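Urnham Site – Automation Safety Group
Minutes of the extraordinary meeting held on 8/3/25 in the upstairs meeting room

Present: Site Manager (Chair); Head of Operations; Maintenance Lead; Shift Lead, Chilled; Safety Representative; Kristof Verhoeven, Automation Engineer (minutes)
By telephone: Distico service desk, for items 3 and 4
Apologies: Quality Manager

1. Opening and minutes of the last meeting

The Chair opened the meeting and noted that it had been called outside the usual cycle following the stoppage in the shelf-picking cell. The minutes of the previous meeting were agreed with one correction: the guard interlock test on the Brata conveyor is to be carried out by Maintenance and not by the shift.

2. Summary of the incident

The Head of Operations summarised the report form. The Arango arm in the picking cell was lifting a cup out of a basket when it stopped part way through the lift and showed a grip force fault. The operator acknowledged the fault at the panel, as the work instruction allows. On acknowledgement the gripper opened fully and released the cup, which fell to the floor outside the catch tray and burst.

The operator then opened the cell gate to clear the spill. The gate switch registered as open, but the arm moved a short distance towards its home position before power was removed. The operator was standing at the gate and was not touched. There was no injury. The cell was locked off by the shift lead and has remained so except for supervised tests.

The Safety Representative asked that the minutes record two separate failures: the release of a held item on fault reset, and the movement of the arm with the gate open. The second is the more serious of the two and has been entered in the register as a near miss, category 4. This was agreed.

3. Findings: movement with gate open

The Maintenance Lead reported that the gate switch itself is sound. The delay was traced to the safety relay, where a setting intended to let the arm finish a controlled stop had been left at 800 milliseconds. The figure in the risk assessment is considerably shorter. The setting was last changed in October, when the cell was moved to its present position, and the change was not entered in the log.

Distico stated that their engineer would not normally alter this value on a relocation and asked for a copy of the visit sheet. The Chair asked that the question of who made the change be dealt with outside the meeting. The value has been corrected and sealed. The gate test was then repeated with the arm at 70 per cent speed and no movement was seen after opening. A test at full speed is still to be done.

The Safety Representative did not accept that the cell could be returned to service on the strength of one reduced-speed test. The Chair agreed.

4. Findings: release of item on reset

Distico explained that the gripper opens on reset by default, so that a jammed item can be removed. The behaviour can be changed to hold until the operator gives a separate release command. The Head of Operations asked why this had not been offered at commissioning. Distico undertook to reply in writing.

On the cause of the grip fault, the author of these minutes reported that the force limit had been set using rigid test blocks. Cups with foil lids give slightly under the fingers, and a cup that leans in the basket is taken nearer to its rim than the program expects. The controller has logged more than 1,000 picks since commissioning, but the log does not separate cups from other items and cannot be used to give a fault rate for cups alone.

The Shift Lead said that mixed baskets had been a difficulty on both shifts for some time. Operators had got into the habit of straightening the cups by hand before starting a cycle. This is not in the work instruction and had not been reported. The meeting agreed that reaching into the basket with the cell live must stop immediately – a notice is to go up at the panel.

The wrist camera view below was tabled to show the approach to a mixed basket.

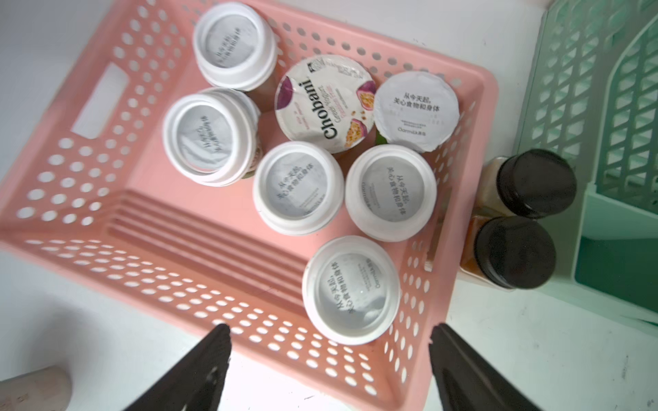 Kristof Verhoeven
Automation Engineer, Urnham

Members noted the tilted cup near the left side of the basket and the Chobani cup standing among the Oarmilk ones. The Maintenance Lead also pointed to the glass jars on the shelf to the right of the basket. It was agreed that glass should be kept off the shelf during picking until the release behaviour has been changed and tested.

The Shift Lead asked whether a divided basket could be used. The Chair had no objection in principle but wished the force setting to be put right first.

5. Decisions and actions

The cell remains locked off. Supervised tests may continue with two people present and the key held by Maintenance.

Full-speed gate test, repeated from each arm position in the risk assessment – Maintenance Lead.
Reset behaviour changed to hold, with separate release – Automation Engineer with Distico.
Force limit set again using filled cups, both upright and leaning – Automation Engineer.
Notice at panel and briefing of both shifts – Shift Lead.
Copy of relocation visit sheet to Distico – Head of Operations.
Check of relay settings on the Brata conveyor – Maintenance Lead.

6. Any other business

The Safety Representative asked for the spill kit to be moved nearer to the cell. Agreed.

7. Next meeting

To be called by the Chair once the full-speed gate test results are available.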